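Joden replacement battery, worth it or not?

volkan_a
Phone is four years old and dies at 41 percent. The shop on Ferraro wants 400 to put in an original battery, which is silly money for this phone. Joden sells one online for a lot less and claims "higher capacity than stock." Anyone believe that?

debmarino
No. Same size cell, same shape, and somehow more juice? They print whatever number they like on the label.

Fikport_fan
Mine's been in since June and the phone lasts all day. Not everything cheap is junk, Deb.

debmarino
Did you measure it or does it just feel better? Any new battery feels great next to a worn-out one.

Fikport_fan
Battery app says 341 cycles on the old one, health "good" on the new one. I'm not running a lab over here.

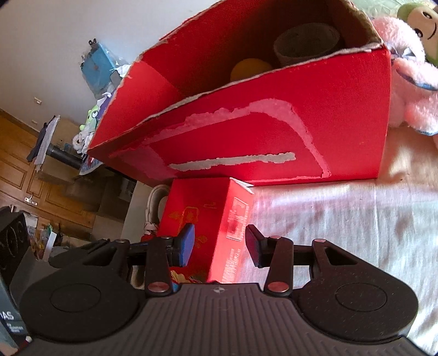

Small red box, bigger red box

gianni.g
The app reads what the battery's own chip tells it — if the seller wrote a nice number in there, you get a nice number back. I'd want a full charge through a USB meter before I believed any of it.

volkan_a
Ok, but is it safe? That's my real worry. The listing has 1,246 reviews and half of them read like the same person.

gianni.g
Can't tell you from a listing. If the back cover starts to lift, stop using it. I'd pay the shop or buy another phone.

Fikport_fan
400 for a battery, come on. Try Barkine at least, they take returns.

debmarino
They take returns if you pay the postage. Read the small print.

volkan_a
Going to ask the shop on Sunday if they'll fit one I bring in. Not holding my breath.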